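Let the planner say it doesn't know

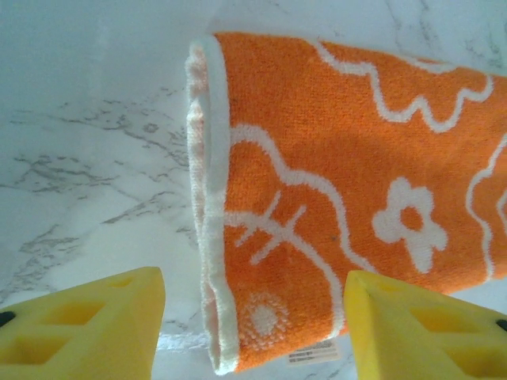 Wrist view of a rolled terry towel, its hem between the two finger tips.

Most cloth-handling software I have worked with picks one grasp and goes. The planner at Stevcombe scores 30 candidates and sends the best one to the controller — even when the top 5 are almost level. The score itself is thrown away.

I think that is a mistake. A rolled towel has an outer layer, an inner fold and a hem, and a pinch in the wrong place takes one layer and leaves the rest. When scores are close, the planner should ask for a second view before it moves.

Higinio Ledesma, who wrote much of the Piltine planner, argues that extra views cost time. They do. I went through 2,555 logged grasps in July and the close calls were easy to find, so the delay need only fall on those.

Keep the scores in the log too. Baltazar Villalobos has asked for this twice, and it is a small change to the message format.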